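Pre-event inspection, visiting author program, Erkton High School library and auditorium
Date of walk-through: 30 Nov 2024
Inspector: Signe Backlund
Accompanied by: Haoran Duan (English), Wanting Zheng (library)

Status codes: OK / FIX before event / NOTE for next year.

## 1. Library reading area

- [x] **OK** Seating set for 28. Aisle to the east exit clear.
- [x] **OK** Exit signs lit, both doors open from inside without a key.
- [ ] **FIX** Signing table placed against the east door swing. Move it to the wall under the periodicals. Zheng to move.
- [x] **OK** Book cartons stacked no higher than three. Pratley delivered 95 copies; count matches the slip.
- [ ] **FIX** Extension cord crosses the walkway behind the circulation desk. Reroute or cover with a floor ramp. 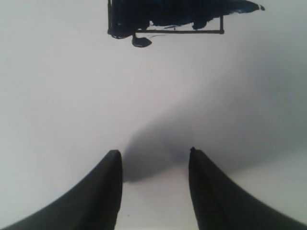 *Dark blue item, pale surface.*

## 2. Auditorium

- [x] **OK** Stage edge tape intact on all sides.
- [ ] **FIX** Handrail on the left stage steps moves at the lower bracket. Steps closed until tightened. Author to use the right steps if the repair is not signed off.
- [x] **OK** Projector mount and safety cable checked. Padura unit, asset tag 1011.
- [x] **OK** Extinguisher at the rear: gauge in green, tag current to June.
- [ ] **NOTE** House lights go fully dark during the film clip. Aisle lights are dim in the last two rows. Duan will keep the side dimmer at one quarter for the screening.

Comment (Duan): The clip runs under ten minutes. Students enter before lights go down, and late arrivals wait in the lobby until the clip ends.

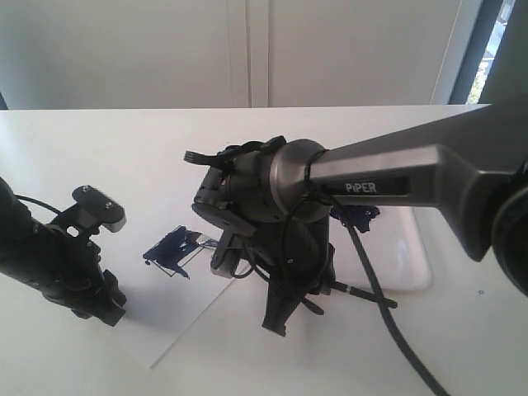
The same rule applies to the second session, which has a larger group and a shorter changeover. Staff at the lobby doors should not prop them open. They are fire doors and the closers were reset after the last inspection.

## 3. Writing workshop room

- [x] **OK** Tables stable, no loose legs.
- [ ] **FIX** One ceiling tile stained and sagging over the window row. Leave the seats below it empty. Work order submitted to facilities.
- [x] **OK** Paper cutter locked and blade down.
- [x] **OK** Space heater removed. Portable heaters are not allowed in classrooms.

Comment (Mingxuan Guo, facilities): Tile can be replaced the morning of the visit. The leak above it was from a valve and has been closed off.

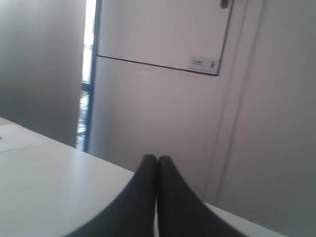
If the replacement tile is not in by first period, the workshop moves to the library annex. Capacity there is lower, so the two creative writing sections would have to be seen separately.

## 4. Visitor and student procedures

- [x] **OK** Visitor badge prepared for the author and the Song Literary Fund escort.
- [x] **OK** First aid kit at circulation desk, contents complete.
- [ ] **FIX** Evacuation map in the workshop room shows the old annex door. Print the current version.
- [ ] **NOTE** Food allergy list for the lunch discussion is still missing two classes. Haoran Tang to collect.

Recheck of all FIX items: Backlund, before doors open. Initial each line when closed.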